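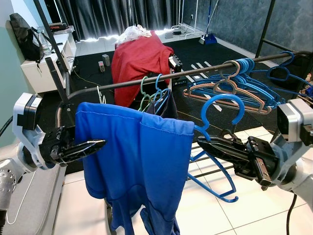

## Bulance open day, Kunthorpe, 19 Jun 2019

Bulance makes still cider and perry at the Kunthorpe site and opens the production floor to visitors once a year. The tour covered pressing, fermentation and bottling, in that order, and ended with a tasting.

### Pressing and fermentation

Fruit is milled and pressed on a Minami belt press. Juice is settled overnight before racking to stainless tanks, the largest of which holds 4,000 liters. Fermentation runs cool and slow, and the last tanks are usually still working in December. Dry lots are taken to completion. For the off-dry style, the tank is chilled and the cider filtered with residual sugar in place — the guide would not give a target gravity.

Sulfite is added after racking, never at the mill. I asked about malolactic conversion and was told it is blocked in the perry and left to chance in the cider.

### Tasting

We tried 4 samples, all from tank:

- Dry cider, tank 447: pale gold, firm acidity, green apple and a little chalk. Short finish.
- Dry cider, oak: deeper color, mild vanilla, noticeable tannin. Served too warm.
- Off-dry cider: baked apple, soft acid, clean. The best of the set.
- Perry: nearly colorless, pear skin and elderflower, slight sulfur on the nose that cleared after about 9 minutes in the glass.

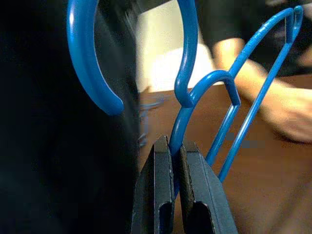 *Blue coated wire hanger held between black gripper fingers.*

### Bottling

The line was not running. Bottles are closed with Hitance crown caps for the cider and cork for the perry. Filled stock is held at cellar temperature before release. Parking is on the north side of the site; the shop takes cards only.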